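Naming and success rules for sim tabletop tasks, what does your group use?
Simulation and Benchmarks > Rules and Practice
Page 1 of 1

tollgate_kin
Posts: 454

We run a tabletop manipulation suite in simulation at a small shop in Toledo. Household objects, one arm doing the work, fixed time limit. Up to now the rules lived in one person's head, and he changed jobs in April. I have been asked to write them down so that an outside group, Zivov, can run the same tasks and get numbers we can put side by side with ours.

Draft of what I have so far:

1. A grasp counts when the object is off the support surface and stays off for 1000 ms.
2. A task counts when the object is in the goal region and the gripper is open.
3. Contact with any object that is not named in the instruction is logged but does not fail the run.
4. A run that reaches 3000 control steps is stopped and scored as a fail.
5. Every reset uses a seed from the published list. No picking.

I would like to hear what is missing before I send it over. Rule 3 is the one I am least sure of.

pella_mott
Posts: 3879

Rule 3 is too soft. If the arm knocks a plant over while putting a mug on a shelf, that is a fail in my book. A person in a kitchen would call it a fail. You are letting a policy score full marks for behavior you would never allow on hardware.

We had exactly this with a policy that swept its forearm across the table on every approach. It had a great score. We put it on the real arm and stopped it after two tries.

grosis_bench
Posts: 212

I disagree with pella_mott on making it a hard fail. If any touch is a fail you end up measuring how much clearance the layout happened to have. Two seeds with the same skill needed can give different results because an apple spawned closer to the path.

What we do at Grosis is report two numbers. Task success, and clean success. Clean success is the same run with no disturbance above a set displacement. People can read whichever they care about, and you don't have to settle the argument.

tollgate_kin
Posts: 454

Two numbers would work for us. What displacement do you use?

grosis_bench
Posts: 212

2 cm or 15 degrees of tilt, whichever comes first, measured at the end of the run against the settled pose after reset. The settled pose part matters. If you compare against the spawn pose you will get false hits from things dropping a few millimeters when physics starts.

wotska_lab
Posts: 61

Your rule 1 has a hole. "Off the support surface" is not enough. We had mugs wedged between a finger and the edge of another object, technically not touching the table. Scored as a grasp. You need contact on both fingers as well.

pella_mott
Posts: 3879

Both fingers plus a force floor. Contact alone flickers in most engines.

wotska_lab
Posts: 61

A force floor depends on the engine and the friction settings. If Zivov runs a different solver version then the floor means something else. I would keep it to contact on both fingers for the full window and allow a gap of a few steps.

tollgate_kin
Posts: 454

Good point on the wedge. I checked and our code only looks at table contact, so we have the same hole.

Our layouts are fairly cluttered for the size of the table, so all of this does come up. This is the mug task, with the grasp on the rim, one finger inside and one outside. The mug hangs a bit tilted in that grip. The other items on the table are a potted plant, a banana, a green apple and the dark mound.
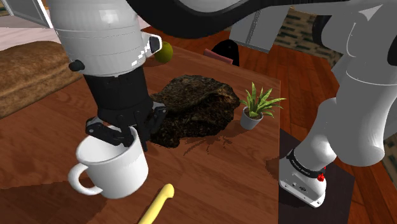 Revised rules, second draft

1. A grasp counts when both fingers are in contact with the named object and the object has no contact with anything else, for 1000 ms. Gaps of up to five steps in finger contact are ignored.
2. Any stable grasp is allowed. Rim, body or handle are all fine unless the instruction names a part.
3. Report task success and clean success. Clean means no other rigid object moved more than 2 cm or tilted more than 15 degrees from its settled pose.
4. Stop at 3000 control steps.
5. Seeds from the published list, in order, all of them.

Comments welcome, mainly on 2.

ymarden
Posts: 38

On 2, the tilt. If the task were "move the mug" with nothing in it, fine. But if someone later adds a task where the mug is supposed to be full, a rim grasp with a tilt is a spill. Your rule as written would pass it. I would add a line saying tilt limits are set per task and default to none.

pella_mott
Posts: 3879

I would set a default. People never fill in optional limits. Put 45 degrees and make them write it down if they want something else.

tollgate_kin
Posts: 454

45 as a default is okay with me. Added.

grosis_bench
Posts: 212

You wrote "other rigid object" in rule 3. What happens to the mound? It looks like soil or coffee grounds with loose crumbs around it. If it is one mesh, it is a rigid object and the rule covers it. If it is particles, it isn't and the rule doesn't. An outside group needs to know which.

tollgate_kin
Posts: 454

One mesh, fixed to the table. The crumbs are visual only and have no collision. I should say so in the asset sheet. Right now nothing in the files says it except a comment in the loader.

wotska_lab
Posts: 61

Then list it as fixed and add a separate check. A fixed object can never move 2 cm, so an arm can plow into it all day and still get clean success. For fixed things you want a contact check on the arm links.

pella_mott
Posts: 3879

Same goes for furniture and for any second arm. We treat robot to robot contact as an immediate stop, no score. That one I would not negotiate. On hardware it is an e-stop and somebody filling out paperwork.

tollgate_kin
Posts: 454

Agreed on robot to robot. Not sure about furniture. A finger brushing the table top on a low grasp is normal, and a banana is hard to pick up without it.

pella_mott
Posts: 3879

Fingers on the table, fine. Elbow on the table, not fine. Make it by link.

Yiğit Duman
Posts: 17

I do replication work, so my view is from the receiving end. The rules above are good but most of the trouble I have had was with things outside the rules. When I get a package from another group I ask for these before I run anything:

Engine name and exact version, with solver settings in a file.
Control rate. 3000 steps means nothing to me without it.
Mass and friction for every object, including the ones nobody is supposed to touch.
Whether rendering settings are part of the benchmark. A polished wood table with reflections and soft shadows is a different input from a flat one if the policy works from images.
Raw logs for one complete run that passed and one that failed, so I can check that my scorer agrees with yours.

The last one has saved me the most time. Twice I had a scorer that was off by one frame on the window and I only found it from the sample logs.

tollgate_kin
Posts: 454

We give the step limit but the rate is in a different document. I will move it. Rendering settings are fixed for us but we never said so.

grosis_bench
Posts: 212

I would go the other way on rendering. Fix it for the main table and let groups report a second run with changed lighting if they want. If it is locked completely, everyone tunes to your one tabletop and you learn little about the policy.

Yiğit Duman
Posts: 17

No problem with a second run as long as it is labeled. What I don't want is a results table where some rows are one and some are the other — I have spent days sorting that out.

ymarden
Posts: 38

Small thing on rule 5. Say what to do when a seed fails to load or an object spawns inside another one. We count it as invalid, log it, and do not replace it. The total in the denominator goes down and you print the total.

wotska_lab
Posts: 61

Print the invalid count too. If a group has many more invalid seeds than you do, their setup is different and the scores can't be compared.

tollgate_kin
Posts: 454

Third draft is going in our repo tonight with these changes: contact rule by link, robot to robot contact stops the run with no score, fixed objects listed in the asset sheet, 45 degree tilt default, control rate next to the step limit, invalid seeds logged and printed, sample logs for one pass and one fail.

Left open: whether an unscored run from arm contact goes in the denominator. I lean toward yes, counted as a fail.

pella_mott
Posts: 3879

Yes. Otherwise a policy that crashes on the hard layouts gets to skip them. And write "fail" in the rule then, don't write "no score." I know I said it first.

grosis_bench
Posts: 212

Agree with that. I still think the forearm rule will cause arguments with anyone who uses a different arm from yours, because link names won't match. Put the link list in a config file and ask Zivov to send theirs back with the results.

tollgate_kin
Posts: 454

Will do. Changed "no score" to "fail" and the link list is its own file now.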